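3.2 Workstation and student task

We gave each student team the same enclosed workstation, and watching what they did with it was the best part of the study! The course at Navthorpe drew 33 students, most of whom had never programmed an arm before. Their assignment, which we call the Fikbridge task, asks a pair of arms to share the handling of small flat holders on a tabletop. Teams were free to choose which arm grasps and which one waits or helps, and they argued about that choice far more than we expected.

Both arms are mounted on a rail along the front of the table, as Figure 2 shows. They face each other, so their reach overlaps in the middle, and that is where nearly all the interesting trouble starts.

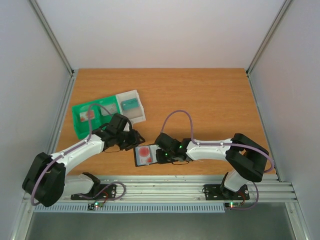

Figure 2. The two-arm workstation, with a small holder between the grippers and two containers farther back on the table.

Over the term the teams logged 118 trials. Early scripts moved one arm at a time, with long pauses in between. By December several teams had both arms moving together, and one of them (advised by Despina Softić) replaced fixed waiting times with a simple shared "zone" that only one gripper could enter - a lovely idea, and one we had not taught. We adopted it in the starter code under the name Lonov, and we return to it in the discussion of collisions and near misses.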